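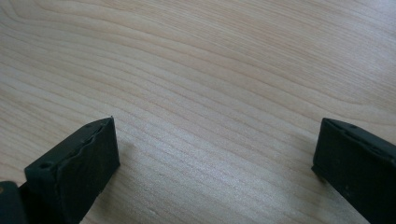
Spent most of this week on visual odometry for the handheld gripper, and I have opinions about tables now. The tracker works by finding little corners and blobs it can recognize from one moment to the next, and then working out how the camera moved. Great in a messy kitchen! Less great when the whole view is one sheet of pale wood with long curvy grain running across it and a washed-out patch up toward the top right. Grain looks like plenty of texture to you and me, but slide along one of those lines and it all looks the same to a feature matcher.

So the first thing I looked at was where the keypoints were landing. I'd set a cap of 4,000 per view and was feeling pretty generous about it. Guess where a big pile of them went? The fingers. Those small round holes on the black blocks are lovely crisp features, and so are the scuffed edges, and they move with the camera. Which means the tracker sees a bunch of rock-solid points that never go anywhere and decides we must be parked.

You can watch it happen in the log. I sweep the tool left across the table, the IMU says "we're moving," vision says "nope," and the filter splits the difference. The path comes out looking like somebody shrank it in the wash.

Fix number one is old and boring: mask the gripper. I already had a mask, drawn for wide-open fingers, and then I forgot that fingers close (yes, I know). Now the mask gets built from the measured finger opening, with a few extra pixels of padding so the shadows at the base get thrown out too. Shadows that ride along with the tool are almost as bad as the tool.

Fix number two took longer. I wanted the matcher to stop trusting points that sit on a long line, so each one gets a score for how well it's pinned down in both directions. Points that can slide get a lower weight instead of being tossed. Tossing them was my first try and on bare wood it left me with almost nothing to track, so back they came.

Aravind Pai asked why I don't just stick printed tags on the table and be done with it. Fair! We do that on the Hurkville setup and it's great. But I want recordings from tables I didn't get to decorate first, so the tracker has to cope.

I also turned the cap down to 3,000 after the mask went in. Same paths as far as I can see from the plots, and the laptop fan calmed down a bit.

Reran the 4 worst recordings from April through Stavia (that's our replay tool, for the newer folks). Three of them close the loop nicely now. The last one still drifts when I turn fast near the bright patch, and I think that's an exposure thing, so tomorrow I'm locking the shutter and trying again.

Mask code is in the Tellham branch if you want to poke at it. The padding value is hard-coded to 6 and I'm not proud of it. If your fingers are a different shape you'll need to redraw the outline, there's a little script for that next to the config.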